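OPEN TOWER, PARTS OUT: where things go while the case is open
Speaker notes, Druncombe repair evening, 3rd March
Slot is 18 min plus questions. Talk FAST but not as fast as January

Start before they've finished sitting down. Ask who has ever lost a case screw. Hands. Ask who has found it later, inside the case. Fewer hands, more laughing (hopefully).

Who I am, one line. Desktop refurb bench at Prullen. Old office towers in, working towers out. Last year 606 of them. Don't do the whole history of the shop, I did that in January and lost the front row.

Main point, say it early: the time goes on looking for stuff. Putting a drive in is quick. Finding the drive you put down somewhere sensible is slow. So the talk is mostly about putting things down. Sorry to anyone who came for overclocking.

Part one. Tower flat, panel off, opening up. Power unplugged first, say it twice, hold the button in for a few seconds after. Then touch bare metal.

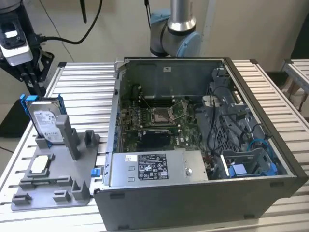 Slide 4. Tower on its side, CPU and hard drive parked to the left.

Processor sits in a shallow recess, label side up, heat spreader where you can see it. Drive stands upright at the back in its blue caddy. Leave it in the caddy! People pull the drive out of the rails, then the rails go off on their own and that's a whole afternoon.

Mention slotted table. Good for bolting fixtures down, terrible for small screws. We put a tray under ours at Prullen. Somebody will ask about magnetic mats, answer is yes fine, keep the labels on them up to date.

Socket. Slow down for this bit. Once the CPU is out the socket is the most fragile thing in the building. Do not point at it with a screwdriver. Don't lean over it with a badge on a lanyard. If the job stops for lunch, the cover goes back on. No cover, fold a bit of card over the case, anything clean. Sleeve buttons too.

Then thermal paste. Clean the old stuff off properly, lint free cloth, alcohol, let it dry. Skip the pea vs cross argument unless we're ahead of time. We won't be ahead of time.

Part two, cables. This is the one that I get emails about.
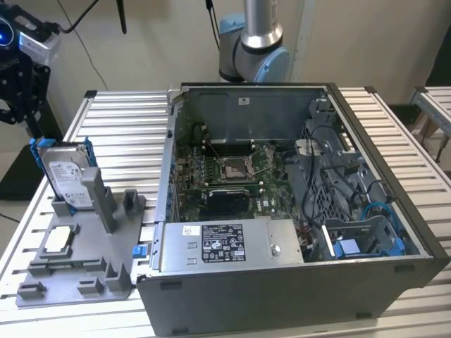
Slide 9. Drive cage side. Black cables in loops, blue SATA down to the lower right.

Route before you fit. Look where the cable wants to hang while the bay is still open. Ask room: which end do you plug first? There isn't a right answer, I do drive end last. Drundivow do drive end first and they're perfectly happy people.

Point out power supply along the bottom, label facing up so you can read it without moving anything. Take a phone picture of it anyway. Same for the drive label. Same for the board before you unplug anythng at all.

Graphics card: in this one it's still seated in its slot. Don't take out what you don't need out. Newer folks strip everything because it feels thorough. Then everything has to go back.

Story about the Berchtold job goes here if they look awake. 48 towers, all the same model, one bag of screws for the lot. One bag. Took us 5 days and most of it was sorting. After that every tower gets its own tub with the job number on the tub AND on the lid.

Part three, a home for each part. Fixtures, trays, panels, whatever you've got. Egg box is ok for screws, not ok for a bare CPU.

Rule for long thin bits: give them a slot, push them in end first, don't lay them flat on the bench where a sleeve can catch them. CPU gets a raised square around it so nothing slides into it.
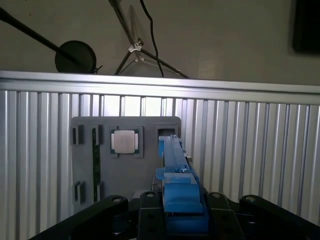
Fine for you with a bench, I work on a kitchen table and it all has to be gone by dinner. Came from the second row in January and it's a fair point, so answer it up front this time. Baking tray with an edge. Anti static bag for the CPU box. Strip of foam with slits cut in it for the thin parts. Lift the whole tray off when the plates come out.

Also the foam: the pink or black antistatic kind, not the stuff out of a sofa cushion. Got asked. Twice.

Closing up. Order on slide 14, read it out, don't explain each one
CPU in, lever down
paste, cooler, cooler fan plug (the fan plug!!)
drive back in, data and power
look for anything left in the tray
tug cables gently, check none near a fan
panel last, and only after it has booted once

If over time cut the cage bit and the egg box. Keep the fan plug.

Questions. Handouts are by the door, the tub labels are on the back of the sheet. Bring the blue tape back to Druncombe desk, it's theirs.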